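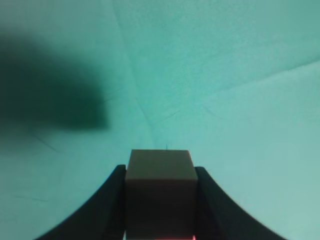

Cadosari wrist kit: is the closed-loop grip worth the upgrade over the basic one?

Posted 29 June 2026 by Vilém Vrabec
Filed under: Grippers & End Effectors > Buying Advice

I have a small arm on a bench and am choosing between the two Cadosari two-finger kits. The basic one (Zaria) closes to a commanded position. The other (Murín) adds motor current feedback and a wrist camera, and costs a good deal more. The work is picking up single cubes off a teal backdrop and setting them down in a different spot, with the picture above showing the view at the wrist with a block gripped.

Specific points:

1. Does current feedback matter for rigid blocks of a known size?
2. With the block held, the front face goes almost black toward the bottom of the image. Can exposure be locked in the Fluseck viewer, or only through the driver?
3. My backdrop has creases and picks up a big soft shadow on the left. Does the bundled block detection tolerate that?

Mixed block sizes are planned for November, so I would like to buy once.

2 Answers

Iveta Skála
Accepted answer

I have run both kits on the same arm.

1. For one known size, no. Set the Zaria closing position slightly under the block width and let the fingers take up the difference. For mixed sizes, yes. Position-only control needs a table of widths, and a wrong entry either drops the part or stalls the motor. Murín stops on a current threshold. The default threshold is too high for anything soft but fine for hard cubes.

2. Driver only. The viewer has a brightness slider, but it changes the display and leaves the sensor alone. Turn off auto exposure in the driver config, set exposure with the gripper closed on a block, then check it again with the gripper open. A pale backdrop fills most of the view and pulls auto exposure down, so a gray-brown block with its front face turned from the light will always come out dark. A small diffuse lamp did more for me than any setting.

3. Fine creases are ignored at the default edge threshold. Large shadows are a different matter. The detector segments by color, and a deep shadow on teal can split the background into two regions. Iron the sheet if it is fabric, and move the light before you touch the parameters.

If the mixed sizes are certain, buy Murín. The upgrade from Zaria requires a new wrist plate and a new cable, and the two together cost more than the difference between the kits.

Answer from guest_3687

murin is overpriced imo. got zaria and a cheap webcam, works ok. you have to write the width table yourself but its one evening. no idea about the shadow thing

Comments

Vilém Vrabec: Thanks, the wrist plate settles it. Is the current threshold set per grip or globally?

Iveta Skála: Per grip since firmware 4. Before that, global only.

guest_3687: fair, didnt know about the plate

pkt_loss: Check the finger pads when it arrives. Two of mine were glued on crooked and the blocks sat at an angle. Support sent replacements after 5 days.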